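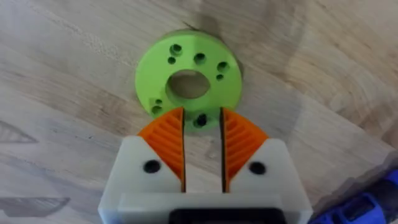 Figure 1. Wrist camera view, flange ring between the camera and the table.

Undach Robotics Course
Unit 6 handout: Recording demonstrations for a learned policy
Prepared by Hongjun Jiang, October 2019

Read this before your first recording session at the Suvthorpe bench. It covers what an episode is, what the wrist cameras need to see, and how to label what you record. The training side comes in Unit 7.

6.1 What we are collecting

An example, for our purposes, is one complete attempt at one task by a person driving the arms. We call it an episode. Each episode stores the camera streams, the joint positions of the arms, the gripper openings and the commands sent by the operator. The policy is trained to predict the commands from everything else. It has no other source of information about the task, so if the operator used something the cameras did not record, the policy cannot use it either.

The usual way this goes wrong is that the operator looks directly at the bench. You can lean over and see behind a part, and the model cannot. Drive from the monitors whenever the task allows it. If you find that you have to look up to finish a grasp, write that in the notes field.

6.2 The wrist view

The wrist camera moves with the gripper, so the fingers stay in much the same part of the picture while the table and the parts move past them. This makes it the most useful stream for the last part of an approach. It is also the stream most easily spoiled. In Figure 1 the fingers are close together and hide the lower part of the green ring. The center hole is still visible, and so are the screw holes along the top, which is enough to judge where the ring is.

Try to begin each approach with the fingers open and the part in view between them. Close them only when you are ready to grasp. Shadows from the arm will fall on the table and you do not need to avoid them. They will be there when the policy runs, too. 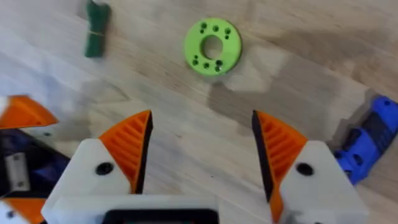 6.3 Varying the start

A policy trained on parts that always lie in the same place learns the place. Move the target before every episode, and move the other objects as well. Turn the ring by hand so that its hole pattern does not always face the same way. Put it near the edge of the reachable area sometimes.

Other objects may stay on the table during a recording. Leave some of them close to the target and let some be only partly visible to the wrist camera. Do not clear the table between episodes unless the session sheet asks for it.

Last year's Kollora set had 471 episodes, and in most of them the target was placed by the same person. The starting positions formed a narrow band on the side of the table nearest that person's chair. The policy did well inside the band and badly outside it. We changed the procedure after that, and operators now swap placement duty after every 12 episodes.

6.4 Two arms

Some tasks on the sheet use both arms. Decide before you press record which arm holds and which arm acts, and keep to that for the whole block. Mixed roles can be learned, but they need far more data than we will have in this course.

Move one arm at a time when you can. When the grippers have to meet, bring the holding arm to its position first and let it settle, then bring in the other.

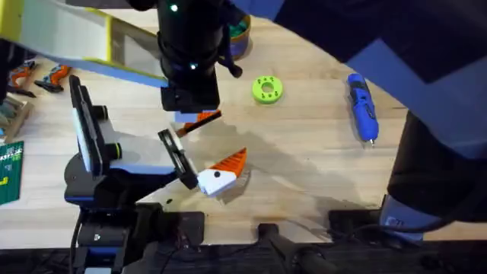
The fixed camera view matters more in these tasks, as each wrist camera shows only its own side of the work well. Check it before you start. An elbow or a wrist can cover the middle of the table for seconds at a time – longer than operators expect – and during that time the policy has only the wrist streams to go on. If the block is long, try a different arm posture.

6.5 Pauses, mistakes and recoveries

Keep pauses short. Any pause longer than 2 seconds should be trimmed in the Makokha viewer, or the policy will learn to wait. Do not trim a pause in which the gripper is closing.

A missed grasp followed by a good one is a useful episode. Label it "recovery" and keep it. An episode that you abandoned is labeled "failed" and kept in a separate folder. Never delete one at the bench.

6.6 Before next week

Each pair records two blocks and fills in a session sheet for each. The class target is 2000 episodes by December. Bring your sheets to the next lab, with the notes field completed.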